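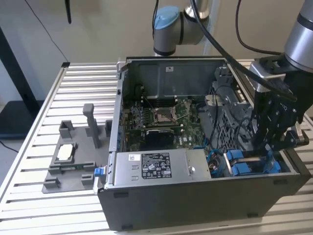

Bench inspection of desktop towers, Tememberg workshop. Checked by Lamduan Wongsuwan, 3 Apr 2022. The list applies to any unit opened for parts or repair and is completed before a part is removed. Lay the tower on its side on the slotted table with the open side up, as with the Dell unit, so that the board, the power supply label and the drive cage can all be reached from above. Small screws fall into the gaps between the rails – use the magnetic tray.

1. Mains lead disconnected, power button held in for 15 seconds.
Comment: Done. Lead tagged and hung up.

2. Wrist strap worn and clipped to bare chassis metal.
Comment: Done. Clip on strap no. 4 is weak, replacement ordered from Altunetti.

3. Case edges checked for burrs.
Comment: Bare metal at the rim. Gloves on when lifting, off for work on the board.

4. CPU socket inspected.
Comment: Socket empty. Do not touch the contacts. Fit a cover before the unit goes on the shelf.

5. Power supply label legible.
Comment: Label in place. Copy the rating to the job sheet. The power supply itself is not to be opened under any circumstances.

6. Cables clear of sharp edges and fans.
Comment: Blue bundle near the drive area to be tied back before the side panel is refitted.

7. Drive carriers and latches.
Comment: Carriers to be pulled one at a time. Any drive found goes to Ruangrit for wiping, with a signed slip.

8. Lifting.
Comment: Units over 19 kg need two people. Weigh if in doubt.

9. Insulation test after reassembly.
Comment: Not yet done. Tester is back from calibration – next check due in December.

Status: open. Items 4, 6 and 9 outstanding.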